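4.2 Tenant sales and footfall

Sales figures were supplied by the centre managers at Stekport and Friesen for each trading week in August, broken down by tenant category. Of the 611 tenancies on the two rolls, 358 reported turnover in every week and were kept for the analysis. Tenancies that opened, closed or changed category during the month were left out. Turnover is expressed per square metre of leased floor area so that kiosks and anchor stores can be read on the same scale.

Footfall was taken from the door counters run by Dristix. The counters log entries only, and a shopper who leaves by the parkade and comes back in is counted twice. We applied the correction factor described in Section 3 to both centres. Weekly entries per 1,000 square metres were higher at Friesen throughout the month, but the gap in turnover was much smaller than the gap in entries. Homewares and kitchen fittings showed the weakest link between the two measures -- shoppers in this category visit several times before they buy, and the purchase is often completed online or by phone.

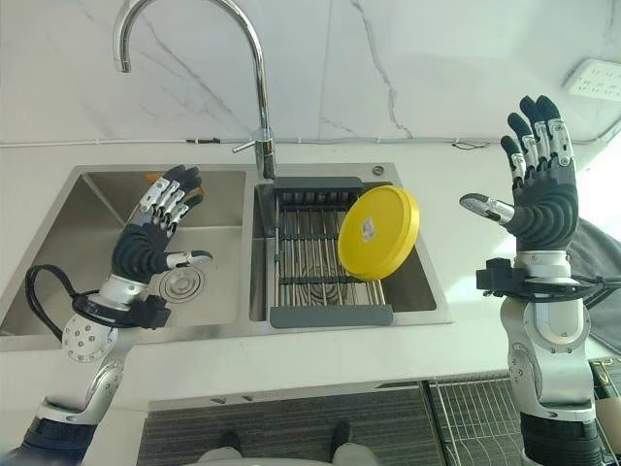
Figure 3. Double-basin stainless steel sink with gooseneck faucet, homewares and kitchen fittings category.

One tenant at Stekport objected that turnover per square metre punishes any store that has to give its floor to full-size displays, and that a shoe shop with the same rent would always look healthier on paper. The point is a fair one. When display area was removed from the denominator, the category moved from last place to the middle of the ranking at Stekport and rose by one place at Friesen. Both versions are reported in Table 5.

Discount periods were coded from the promotional calendars kept by Nekine for the two centres. In all, 22 promotions fell within the study month, most of them in apparel. Turnover in apparel rose in promotion weeks and dropped below its monthly average in the week after, which suggests that a good share of the gain was spending brought forward. No such drop was found for groceries or pharmacy. For homewares the weekly data were too uneven to favour either reading, and we return to this category in Section 5 using the quarterly returns.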